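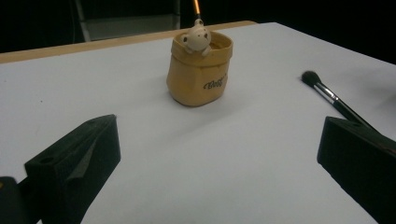 A yellow sack pot with a bear at the rim and the word "Best" in cursive lettering.

Sack pot

A sack pot is a small ceramic container modeled to look like a cloth bag with its top rolled down. The clay is shaped with creases and soft bulges so that a hard, glazed object seems to slump like a half-filled flour bag. Sack pots are used for small houseplants, pens, brushes, cotton swabs and whatever else collects on a desk or windowsill. Many carry a short printed word, and a much-loved branch of the family adds an animal climbing out of the top.

Names

The form is also sold as a bag pot, burlap pot or rolled-rim planter. Collectors use "peeker" for any sack pot with a figure looking over the rim, and "plain sack" for one without. The potter Merike Kütt uses "slump" for the whole group in her workshop notes, a word that has caught on among makers in Drostdale and hardly anywhere else.

Shape

The rolled rim is the most recognizable part. It copies the thick cuff made by turning down the neck of a real sack, and it does useful work too, strengthening the opening and giving the fingers something to grip. Below it the wall swells outward and is marked with folds, deepest near the rim and fading toward the foot. A good sack pot has folds that go somewhere: they start at the cuff, travel around the belly and die out where the weight of the imaginary contents would push the cloth smooth. Once you have noticed this it is hard to stop checking for it!

The base is nearly always flat, even when the sides lean. Pots meant for plants may have a drainage hole, while those meant for the desk are closed at the bottom. Some are made closed and sold for either purpose, and owners of these usually keep the plant in a plastic liner.

Making

Most sack pots are slip-cast. Liquid clay is poured into a plaster mold, left until a skin has formed against the plaster, and the remainder is poured out. The fabric creases are carved into the original model, so every pot from one mold has the same wrinkles in the same places. Because deep folds can trap the casting, molds are often made in more than two parts.

Hand-built sack pots start as a rolled slab, sometimes pressed against real burlap to pick up the weave. The cuff is turned down while the clay is soft. Kütt's own pots are made this way, and she has kept a numbered record of them since she began; the last published list ran to 294 pots, 181 of them peekers.

Color

Earthy shades are the traditional choice, with mustard, ochre, oatmeal and brick the most common, and pastels came later. A matte or satin glaze suits the form best, as a high shine tends to break up the cloth effect. Glaze that pools in the creases and darkens there is prized, and pots showing it well are set aside by sellers at the March pottery fair in Utumbridge.

Peekers

Bears, rabbits, cats and mice are the usual animals. The figure is generally shown with its head and front paws over the cuff, as if it had been asleep in the bag and had just been woken. Features are kept tiny, often no more than dots for the eyes and nose, and a slight tilt of the head gives the animal a surprising amount of character. The figure may be cast with the pot, joined to it before firing or glued on afterward. Glued figures are the easiest to replace and, sadly, the easiest to lose.

Lettering

Words on sack pots echo the stenciled labels of grain and coffee bags, though cursive is now at least as common as block capitals. Single cheerful words such as "Best," "Happy" and "Home" are typical. Lettering is normally applied as a decal in dark brown or black, and it follows the curve of the belly, so a longer word can be read in full only by turning the pot.

Collecting

Moushumi Weerakoon's guide to small novelty ceramics, Shelf Company, gives sack pots a chapter of their own and sorts them by rim, fold and figure. The Barnov museum of household pottery has more than 10 on permanent display.

See also: Cachepot; Pen holder; Slip casting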